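Chapter 4
Containers and the People Who Fill Them

When my grandmother put up plums in June, she had one kind of jar and one kind of lid, and if you'd told her that packaging would one day be a subject you could study at college, she would have laughed until she had to sit down (and then, knowing her, asked what the homework was like).

So let's begin gently. Think of the kitchen you know best, and of all the bottles, tubs, tins and cartons in it. Somebody chose the width of every neck and the thickness of every wall, usually after a good deal of arguing. In this chapter we'll spend time at Renmont, a small sauce maker that fills 400 bottles an hour, and follow its owner, Santeri Kauppinen, as he tries to pick a new cap. He looked at 32 samples before he settled on one, and he still has doubts!

We'll start with materials, move on to closures, and finish with labels, a topic dear to my heart. Keep a notebook handy as you read. Key terms are set in bold the first time they appear, and you'll find them all again in the glossary at the back of the book. 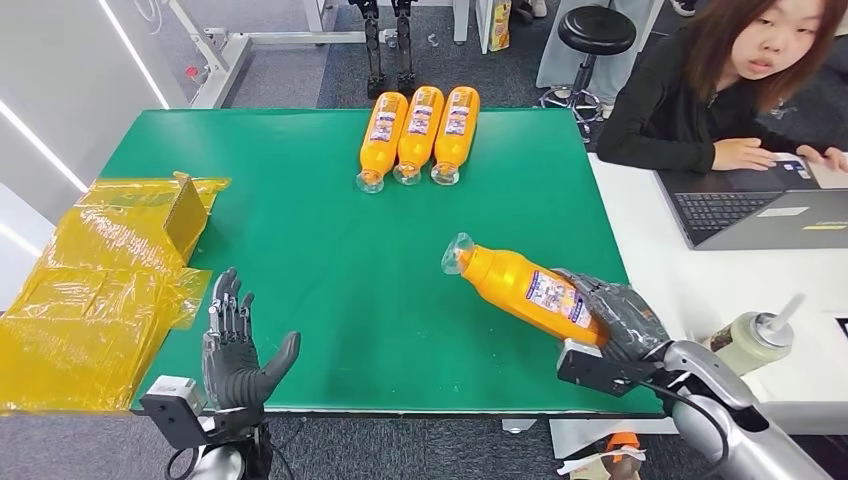
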